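21. Juni 2018

Seit drei Wochen liegt hier ein Stapel Stoffproben herum, und ich kann mich immer noch nicht entscheiden. Wer schon einmal versucht hat, ein altes Sofa neu beziehen zu lassen, weiß vermutlich, wovon ich rede. Für alle anderen: Macht euch einen Tee, das wird jetzt etwas länger.

Das Sofa stammt aus der Wohnung meiner Großtante. Es hat schon zwei Umzüge mit mir mitgemacht, einmal davon über den Balkon, weil das Treppenhaus zu eng war (der Nachbar von unten grüßt mich bis heute etwas verhalten). Der Rahmen ist aus Buche und knarzt kein bisschen, die Federn sind auch noch in Ordnung, nur der Bezug war eben einmal moosgrün und ist inzwischen so eine Art Suppenfarbe. An der linken Armlehne kommt das Futter durch. Ich habe da jahrelang eine Decke drübergelegt und so getan, als gehöre das so.

Im Oktober bin ich dann zum ersten Mal bei einem Polsterer gewesen. Die Werkstatt heißt Stoica und liegt in einem Hinterhof, in dem es nach Leim und frischem Kaffee riecht. Ich bin da mit drei verwackelten Handyfotos hineinmarschiert und mit einem Kostenvoranschlag wieder hinaus: 1.660 Euro. Ohne Stoff! Ich habe sehr freundlich genickt, mich bedankt und das Thema für den Rest des Winters verdrängt.

Natürlich habe ich in der Zwischenzeit nach neuen Sofas geschaut. Ich war in Möbelhäusern, ich habe probegesessen, bis mir der Rücken wehtat, und ich habe einen ganzen Ordner mit Lesezeichen angelegt. Es gab ein Modell von Grekell, das mir richtig gut gefiel, so ein niedriges mit schmalen Beinen, aber im Laden habe ich mich hineingesetzt und bin kaum wieder herausgekommen. Und bei den günstigeren hatte ich immer das Gefühl, dass ich in ein paar Jahren wieder an derselben Stelle stehe. Also doch das alte. Im Mai habe ich angerufen und zugesagt, und seitdem geht es nur noch um den Stoff.

Ich dachte ja, man sucht sich einfach eine Farbe aus. Stattdessen habe ich Wörter gelernt, die ich vorher noch nie gebraucht habe. Scheuertouren zum Beispiel! Das ist die Zahl, die angibt, wie lange ein Stoff Reibung aushält, bevor er durch ist. Dann gibt es Lichtechtheit, Pilling und die Frage, ob das Gewebe einen Strich hat. Mein Favorit war anfangs ein Leinen von Valtska, wunderschön, mit so kleinen Knötchen drin. Ich habe den Musterlappen zwei Tage lang über die Lehne gelegt, mich draufgesetzt, drübergerieben, und danach sah er aus wie mein Bügelbrettbezug. Schade drum.

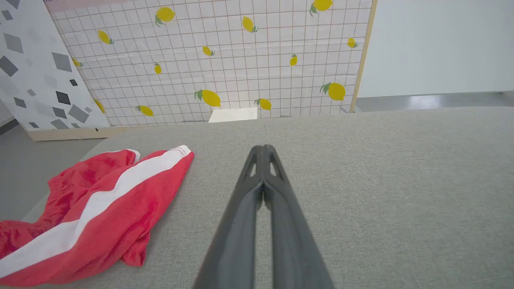 *Hellgrau, fein gewebt, einen Hauch warm im Ton*

Grau also. Ich wollte eigentlich nie ein graues Sofa haben, weil gefühlt jeder ein graues Sofa hat, und jetzt lande ich doch immer wieder dort. Es gibt aber wirklich Unterschiede — die kalten Grautöne sehen bei mir im Wohnzimmer nach Zahnarztpraxis aus, vor allem vormittags, wenn das Licht von Norden kommt. Mit etwas mehr Wärme drin geht es gleich viel besser mit dem Holzboden zusammen. Abends unter der Stehlampe ist dann sowieso alles anders, und ich fange wieder von vorne an.

Die Alternative wäre ein dunkles Petrol von Grornia. Das liegt auch hier, und jedes Mal, wenn ich daran vorbeigehe, freue ich mich. Nur stelle ich mir dann vor, wie das als ganzes Sofa aussieht, in diesem eher kleinen Zimmer, und werde unsicher. Außerdem sieht man darauf jeden Fussel. Ich habe es mit einem hellen Wollpulli getestet und danach eine Viertelstunde mit der Kleiderbürste dagesessen.

Was ich bisher gelernt habe, falls jemand von euch vor derselben Frage steht: Lasst euch die Muster so groß wie möglich geben. Diese winzigen Läppchen mit dem gezackten Rand taugen gerade mal dazu, die scheußlichen auszusortieren. Ich habe mir am Ende Stücke von 30 Zentimetern Breite schicken lassen, die kosten zwar ein bisschen was, aber damit kann man sich wenigstens ungefähr etwas vorstellen. Und fragt nach dem Verschnitt, wenn ihr ein Muster oder Streifen wollt! Das kann ganz schön ins Geld gehen, gerade bei einem Sofa mit geschwungener Lehne.

Über den Keder haben wir noch gar nicht gesprochen. Gleiche Farbe? Kontrast? In der Werkstatt wurde mir sehr höflich nahegelegt, gleiche Farbe zu nehmen. Ich hätte ja gerne etwas Senfgelbes gehabt, so als kleinen Gruß an die Siebziger, aber vermutlich habe ich mich daran nach einem halben Jahr sattgesehen. Vielleicht mache ich stattdessen ein Kissen in Senfgelb. Oder zwei.

Bis Ende des Monats muss ich mich festlegen, sonst rutsche ich in der Warteliste nach hinten und sitze den ganzen Sommer weiter auf Suppenfarbe. Im Moment steht es grau gegen petrol, mit leichtem Vorsprung für grau. Wenn jemand von euch Erfahrung mit dunklen Bezügen und hellen Pullovern hat, schreibt mir bitte in die Kommentare, ich lese alles!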